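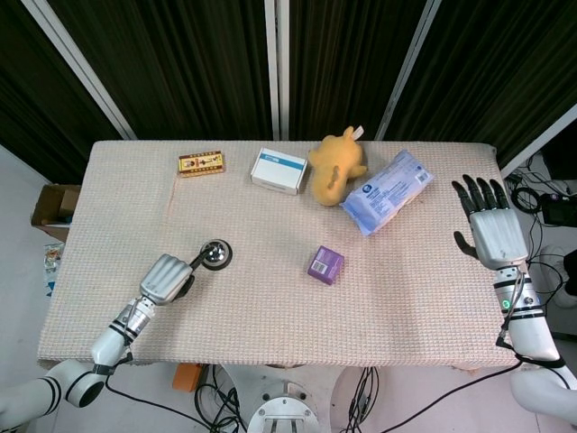
4.2 Things without a category

The sorting task had been designed on the assumption that household objects know what they are. Most of the first set did. Cutlery went with cutlery, and the saucepan lids, after a brief argument about whether they should be stored on or off their saucepans, went with the saucepans. The trouble began with what the Wadlow households called "bits", a word that appeared in all 16 interviews and that no two households used for the same objects.

We define a bit, for present purposes, as an item that is too useful to throw away, too light to have a fixed home and too small to be asked about directly. Bits arrive in packaging and tend to stay in it. They gather on whichever flat surface is nearest the door, and in the Collado flats, where the hallways will not take a table, they gather on the dining table instead, which then has to be cleared before anybody can eat. Several participants had solved this by eating on the sofa.

Figure 3 shows the kind of mixture the scheme finds hard. On a pale pink waffle-weave cloth there is a flat yellow and gold box with a red border and little figures on the lid, then a white box with a blue stripe, then a mustard-yellow soft toy lying on its side. A pale blue plastic packet overlaps the toy, and a small purple box stands in front of the others with its barcode label facing forward. Nothing in the group is rare or difficult to pick up. The question we put to participants was where such things go, and it produced longer silences than any other in the schedule.

Under the first version of the Drisa scheme, objects were coded by function. This works well for a colander. It works less well for a closed box, which has at least two functions, one belonging to whatever may be inside and one belonging to the box. Decorated boxes of the yellow and gold sort were the worst offenders. Some participants coded a box like this as food on the strength of its lid, without opening it. Others called it storage, having been brought up in houses where a handsome tin held sewing things and a child who hoped for biscuits learned to hope for less. Both groups were confident, and both thought the instructions supported them.

The plain white box presented the opposite problem. People felt that a white box with blue print on it was probably medical, and would have liked to put it somewhere high up. When asked to read the side of the packet before deciding, they did so with good grace, but a surprising number of them kept the original code. We came to think of this as coding by tone of voice. Packaging that looked strict was sent to the bathroom cabinet and packaging that looked cheerful was sent to the kitchen, and the printed words were consulted afterwards, if at all, as a courtesy.

Soft toys were expected to be straightforward. The codebook gave them a single line, "toys, soft: bedroom or toy box", and we moved on to batteries, which took up two pages. In the event the toys were the only objects that participants refused to code as instructed. In homes with young children the toy box was considered a temporary arrangement at best, and in homes without young children the toy usually turned out to live on a particular chair. One household asked for a code meaning "leave it where it is". This was added in October and became the most heavily used code in the study, well beyond toys.

Soft plastic packets had their own difficulty - they will not stay put. A crinkled packet can be stood up, folded over or laid across its neighbours, and participants did all of these and then watched it slide. Overlap matters here because the original protocol asked that each object be judged separately, and a packet lying over something else tends to be judged along with it. Pairs of this kind were commonly moved together and put away together, so that one of the two ended up in the wrong room. When we separated the pair and asked again, the same participants gave the correct room for each and denied any earlier confusion. We have kept both answers in the data.

Small boxes with barcodes were quick to code and almost always coded as "shopping", a category that we had not offered. It seems to describe a stage in an object's life: the thing has entered the home but has not yet been admitted to it. Participants distinguished firmly between shopping and bits, though the boundary appeared to be a matter of how long the box had been sitting there. Estimates of the changeover ranged from one evening to about 60 days. A barcode facing outwards seemed to extend the period, possibly by keeping alive the idea that the item might still go back to the shop.

We also tried providing each household with an Irnus divided tray, on the grounds that a bit with a compartment is no longer a bit. Uptake was excellent. Within a short time the trays were full, and the surfaces underneath and beside them were full as well. The tray itself was then nominated by two households as the item they would most like help in finding a place for.

Three changes were made to the scheme as a result. Function was replaced by a pair of codes, one for the container and one for the contents, with "not opened" permitted for the second. Overlapping items are now coded twice, once as found and once apart. Shopping was admitted as a category in its own right, over the objection of one reviewer of the draft codebook, who felt that it would encourage people. Agreement between coders improved on everything except decorative tins, where it fell slightly, and where we have stopped expecting it to recover.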